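Kategorie: Betriebssicherheit | Handgreifer

Fragen zur Störung am Handgreifer Lolitik

Welche Geräte sind betroffen?
Betroffen sind die Handgreifer der Baureihe Lolitik mit der Firmware 252, die am Standort Mulen im Einsatz sind.

Wie äußert sich der Fehler?
Nach 48 Minuten Dauerbetrieb bricht das Signal des Fingersensors ab. Die zuletzt gemeldete Öffnungsweite bleibt gespeichert und wird fälschlich als gültig übertragen.

Was ist bei Fehlercode 4 zu tun?
Die Aufnahme ist zu beenden und der Greifer abzulegen. Kabel dürfen erst nach dem Abschalten gelöst werden.

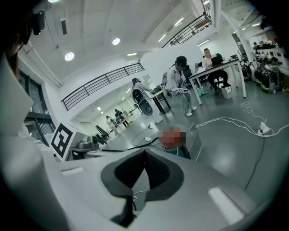 Aus Pasaribu wurde gemeldet, dass der Fehlercode dort auch nach einem Neustart bestehen blieb. In diesem Fall ist das Gerät an Bastden einzusenden.

Kontakt: Servicestelle Bastden | © Bastden | Nach oben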